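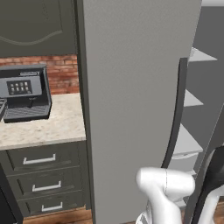 Mivden-Kitchen: simulated arm demos for doors, drawers and counter work

README, last touched 2022-05-13 by Jade Grewal. Ask me first, Till second.

Short version

Simulated kitchen episodes, one arm, two camera views per episode. Made to test one thing: does relabeling failed demos with the goal they did reach help a policy as much as collecting more good ones. Answer so far is yes for doors, no for counter pick-ups. Details under Results. Still a draft, numbers for the drawer tasks not in yet.

What's in the download

600 episodes total. 172 of them are failures we kept on purpose, flagged in the episode index with success = 0. Please don't filter those out and then email us that relabeling does nothing – has happened.

Each episode has:
- RGB from both cameras, fixed rate
- joint positions and velocities
- gripper command and gripper state (not the same thing, read the note below)
- task string in plain English
- object poses from the simulator, every step
- a relabeled task string, where there is one

Task families

Doors: open fridge, close fridge, open base cabinet, close base cabinet.
Drawers: pull, push. Top, middle or bottom.
Counter: pick up a roll, move a roll, set a roll upright.

One kitchen layout for all of them. Brick backsplash, speckled stone counter, dark cabinets, wood floor. Textures are not randomized in this release. Krum has a randomized branch but it renders slow and the brick comes out wrong.

How relabeling works

Take a failed episode. Look at object poses at the last step. If something moved enough to match one of the other task strings, swap the string in and mark it success. Door stuck half way on a "close fridge" run becomes "open fridge half way". Thresholds are in the config, per joint. We tuned them by hand on a small held-out set and then stopped touching them.

Gintarė checked the relabeled strings by eye. A few were nonsense (arm nudged a roll by accident, string said "move the roll"). Those are marked relabel_ok = 0. Keep or drop, up to you, our results drop them.

Results

Same policy, 3 seeds, same training budget for each arm of the comparison.

Doors: relabeled failures did as well as the same amount of fresh good demos. Held for open and close.
Drawers: not finished. Bottom drawer runs keep crashing on the cluster.
Counter: no gain. A failed pick mostly leaves everything where it was, so there is no new goal to swap in and teh episode gets skipped. Our guess is you'd need goals for the arm itself, like "hover over the counter next to the roll", and not only for objects. Joon-young is trying that now.
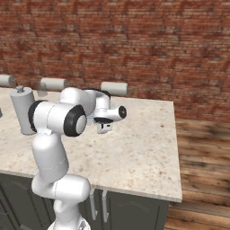 Known problems

- Gripper command vs. state: the command is logged one step early in the older half of the episodes. Shift it by one or use state.
- Fridge door has too little friction. Swings further than a real one would. Affects the relabel thresholds, does not transfer, don't read anything into it.
- Some door episodes have the door blocking a big part of the view. Left in. The second camera usually helps.
- Transparent draws: an object sometimes renders see-through. Render bug, poses are still right.
- Floor texture smears at shallow angles. Cosmetic.
- "Set a roll upright" has very few successes. Don't train on it alone.

Splits

Train, val and test are split by episode, not by start pose, so there's some overlap in start poses between train and test. We know. A pose-based split called Korkmont is in the splits folder and is the one to use for anything you plan to publish. Our own numbers above are on Korkmont.

Running it

1. Unpack everything into one folder, don't rename the subfolders, the loader has the names hardcoded.
2. Run the index check script. It complains if a video is missing.
3. Set the split name in the config. Default is the old split – change it.
4. Train. Relabeling is off by default, flag is use_relabel.

To do

- drawer results
- fix the gripper log offset properly instead of telling people to shift it
- arm-pose goals for the counter tasks (Joon-young)
- randomized textures, July if Krum gets the rendering time down
- second kitchen layout, working name Petinham, cabinets modeled but nothing recoreded yet

Contact

Data and splits: Jade Grewal. Simulator and door physics: Till Engelhardt. Relabel checks: Gintarė Pētersons. Put the episode number in the message or we can't look it up.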